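Vulletley Community Hall - Kitchen and Suppers Group
Minutes of the December meeting

Present: Tayla Henare (chair), Adelmo Morelli, Leszek Tokarz, Danylo Sirko, Vojtěch Procházka (minutes)
Apologies: none received
Meeting opened at 7:05 p.m.

1. Welcome and last meeting's minutes

Tayla welcomed everyone in out of the cold and thanked Adelmo for the almond cake, which was passed around during this item and had mostly disappeared by the end of it. The minutes of the last meeting were read and accepted with one correction. Leszek did not "object" to the new soup pots, as I had written. He asked what they would cost and whether they would fit on the back burners, and he would like that set down properly. I am happy to do so, and my apologies to Leszek.

2. Matters arising

The soup pots do fit on the back burners. Danylo took a tape measure in and checked both rows. We agreed to buy two.

The side door still sticks in wet weather. Danylo has planed a little off the bottom edge and thinks it will need doing once more in the spring, when the wood has settled down.

The lost casserole dish with the blue lid has been claimed, with many thanks to whoever washed it.

3. Money

Tayla went through the figures. The autumn suppers brought in $418 after groceries, a lovely result considering that the second supper fell on the night of the big storm and we had nearly 23 people fewer than we had cooked for. (The leftovers went home in every jar and tub we could lay our hands on, and I don't believe a single dumpling was wasted.) The harvest lunch cleared $221. From this we have paid Drivent $315 for the yearly service on the oven and the hood, leaving $324 toward the winter program.

Leszek asked whether the service had included the pilot light on the left side, as it had been slow to catch. Tayla said it was on the work sheet and ticked off. Leszek will try it himself before the next supper and let us know.

Accounts accepted, moved by Adelmo, seconded by Danylo.

4. The kitchen

We had a good long talk on this one, longer than the agenda allowed for, but it is the room we all spend our time in and I think it was worth it.

Adelmo would like us to agree on one simple rule for the counters, which is that whatever comes out for a supper goes back into a cupboard before the lights go off. He has come in more than once to start his dough and found the best rolling space taken up by serving trays and somebody's recipe folder. Everyone was in favor. Tayla pointed out that the trays have no real home at the moment, and it is hard to put a thing away when there isn't an away to put it. Danylo offered to build an upright rack for them in the tall cupboard, and this was gladly accepted.

On cleaning, we will stay with warm water and plain dish soap for the counters. Vojtěch (that is, myself) had asked about a stronger spray, but Adelmo does not want anything perfumed near the bread and I withdrew the idea.

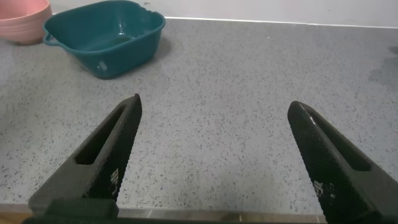
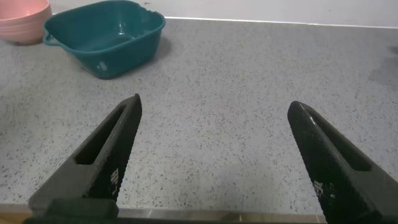

Gray speckled countertop

Leszek raised the matter of cutting boards. We have plenty of small ones and only one large one, and on supper nights there is a line for it. He has seen a sturdy large board at Mameo and will ask what they would charge for three. Tayla reminded us that the boards for raw meat should live on their own hook, with the red string through the handle, and that the string needs replacing.

It was also agreed that the drawer by the sink should be emptied completely and only the useful things put back. Adelmo and I will do this one morning over coffee. If you have a favorite peeler in there, please come and rescue it first.

5. Winter suppers

Three suppers are planned, and the menus came together more easily than I expected. Adelmo will lead the first with bean soup, focaccia, and baked apples. Leszek will do the second, with cabbage rolls from his aunt's recipe and a mushroom version for those who don't eat meat. For the third, Tayla suggested a noodle night, and we all brightened up at that. She will speak to the people at Oshima, who have been kind to us before with noodles by the case.

There was some discussion of starting times. Danylo feels that 6 p.m. is too early for anyone driving back from work, while Leszek feels that 7 p.m. is too late for families with little ones. We settled on doors at 6 and food on the table at 6:30 - and if people come in late, we will keep a pot warm for them, as we always have.

Tickets stay at the same price. Children eat free if they help set out the spoons.

6. Bread morning

Adelmo has offered to run a bread morning for beginners. He would start at 9:30 with the dough already made the night before, so that everybody can shape a loaf, bake it, and still be home for lunch. Bring an apron and a clean dish towel. Tayla will put a sign-up sheet by the front door.

7. Any other business

The piano is to be tuned before the second supper. Danylo knows a tuner and will call.

Two more folding tables would be welcome. Leszek will ask at the school.

I mentioned that the wall clock in the hall runs fast, and was told that this is how we manage to finish on time.

Meeting closed at 8:50 p.m. by my watch. Minutes taken by Vojtěch Procházka. Please send any corrections to me before the next meeting.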